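This site uses cookies to remember your settings and to count visits. By continuing you accept our cookie policy. Accept | Manage

Can I get a copy of the police report if I was only a witness?

gebru_tenant

In May a man was attacked with a knife in the parking lot behind my building in Caltwood. I saw part of it from the stairs and I gave my statement to an officer the same night. Now the insurance company of my landlord, Zesitz, asks me to send them "the report". I have only a small card with a case number. I called the records desk 2 times and each time they told me something different. The first person said I can have it for a fee, the second said that only the victim can ask.

I am not the victim and I am not accused of anything. I would also like to read my own statement before the trial, if there is a trial, because I was very nervous when I spoke.

Flindeo

I worked at the front counter of a records office for 13 years, in another county, so please check the local rules. Usually there are two different papers. One is the short incident report, with the date, the place and the type of crime. The other is the full file, with statements, photos and the notes of the detective. The short one is often open to the public. The full one is normally closed while the case is open.

So it is possible that both persons on the phone told you the truth, but they were speaking of different papers. Make your request in writing and use the words "incident report". Put the case number on the first line and keep a copy of what you send.
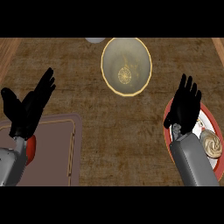
Who should I ask if I want to read my own statement before the trial?

Ask the prosecutor's office that has the case. They often let a witness look at the statement before testifying, but sometimes you must read it there and cannot take it home.

About the insurance company - you do not have to do their work for them. You can give them the case number and they can make the request themselves. They do this every day and they know the form.

caltwood_85

just pay the fee, mine came in 3 weeks. they blacked out half the page anyway

Zesitz_renter

I had a similar situation after a robbery in our laundry room. One thing I would add to the first answer: if somebody calls you and says he is from the defense, you may ask for his name and his office before you say anything. An investigator for the defense is allowed to call witnesses, and you are allowed to refuse to talk on the phone. A subpoena is different, that one you cannot ignore. In my case there was a victim and witness office inside the courthouse, and they explained the dates to me and did not charge anything.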